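Oshima reed diffuser review

I bought the Oshima reed diffuser in December to replace a plug-in that had started to give me a headache by the end of each evening. It's the larger of the two sizes Jomora sells, in the cedar and fig scent, and it came with eight reeds, a glass bottle, a stopper and a folded card of instructions in very small print.

Setup takes a couple of minutes. You pull the stopper, put the reeds in, wait an hour and turn them over. The stopper was tight on mine and I ended up working it loose with a butter knife. Do this over the sink. The oil will mark a painted surface, and it took the finish off a small patch of my hall shelf before I got to it with a cloth.

With all eight reeds in, the scent was too strong for my hallway, which is narrow and has only one door that stays open. I took out three and left it at five. At that level I notice it when I come in from outside and then mostly forget about it. The cedar is the main thing you smell. The fig is faint and a little green, closer to the leaf than the fruit. There's also something peppery for the first week, and after that it goes away.

I moved the bottle to the living room for ten days to see how it did in a bigger space. It was weak there, even with all the reeds back in. The box says it suits any room. I would say a bathroom, a hall or a small bedroom.
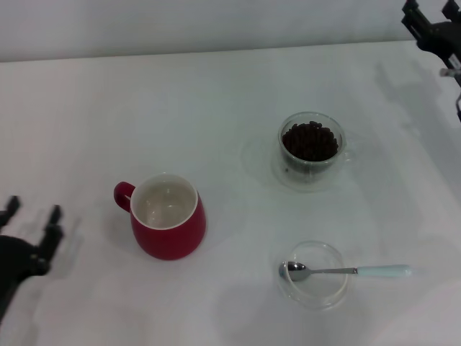 Mariama Frimpong wrote in to say that hers did fine in a large room once she moved it off the windowsill and onto a low table near the door. She flips the reeds every 4 days and buys new ones when she refills, as the old ones clog. She also thinks the fig is stronger than I make it sound.

I tried the flipping and she's right that it helps. I had been doing it once a week. The trade-off is that the oil goes down faster. Mine was at the halfway point after five weeks, and with the extra flipping the second half was gone in a little over three. I haven't tried new reeds yet. Jomora sells them in packs of eight, and the refill oil comes in a 100 ml bottle with a pouring lip that drips down the side.

Compared with the Starnlow diffuser I had in the same hallway last year, the Oshima smells less sweet and the bottle is heavier at the base, so it's harder to knock over. The Starnlow lasted longer. It also cost less, and if you like vanilla you may be happier with it.

Good points: steady scent in a small room, solid bottle, no headache so far.

Bad points: tight stopper, messy refill, not enough for a large room unless you keep turning the reeds.

I've ordered one refill, this time in the plain cedar. I'll keep the bottle in the hall, on a saucer.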